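Chapter 8
What a Survey Can and Cannot Tell You

Most of us meet surveys as a number in a headline. Two thirds of shoppers prefer this, half of parents worry about that. The number arrives clean, and the mess that made it stays behind in an office. This chapter is about the mess.

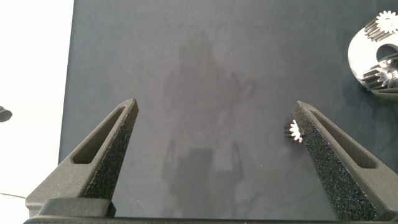
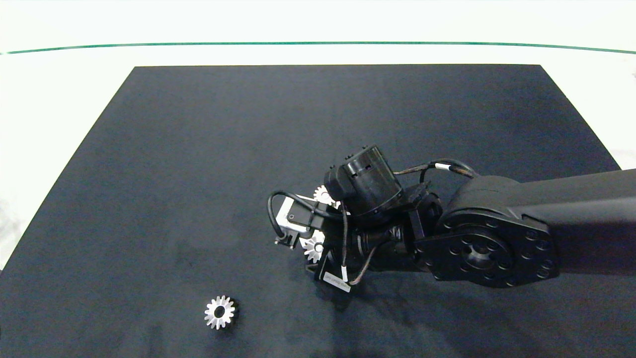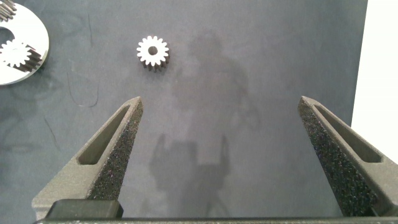
Suppose the town of Kallton wants to know whether people like its new bus route. The transit office hands a form to 200 riders on the route and gets 100 of them back. Most of the forms say the service is good. The office announces that Kallton is happy with its buses.

Is it? Look at who was asked. Every person who got a form was already on the bus. Anyone who tried the route in its first week, waited in the rain and went back to driving had no chance to complain. Then look at who answered. Half the riders kept the form, lost it or threw it away, and we know nothing about them. The office would like to believe that they think the same way as the half who replied. Maybe they do. A belief like that needs evidence, and the office has offered none.

Survey writers call the first problem coverage and the second nonresponse. The names make them sound like small technical faults that a good analyst can tidy up later. Sometimes that is possible. If the office knows the ages of all its riders, it can check whether the replies lean toward older people and give the younger replies more weight. But weighting only fixes what you have measured. It can't bring back the opinion of a person who was never on the list.

Wording causes trouble too. Compare these two questions:

Do you support better bus service in Kallton?
Would you pay a higher fare for more buses in Kallton?

A person can say yes to the first and no to the second without changing her mind about anything. The first is hardly a question at all, and it is the kind that ends up on posters. When the neighboring town of Praltari reports strong support for its buses, the sensible reader asks to see the form before comparing the two towns.

A large sample is often offered as a cure. It does help with one thing, the plain luck of the draw, which we take up in Section 8.2. It does nothing for a bad list or a loaded question. Ask the wrong people in greater numbers and you get the same wrong answer with more decimal places.

Before you go on, find a survey result in a newspaper or on a store's web page and write down who was asked, how they were reached and what the exact question was. If the report leaves any of these out, write that down as well. You will need your notes for the exercises at the end of Section 8.2.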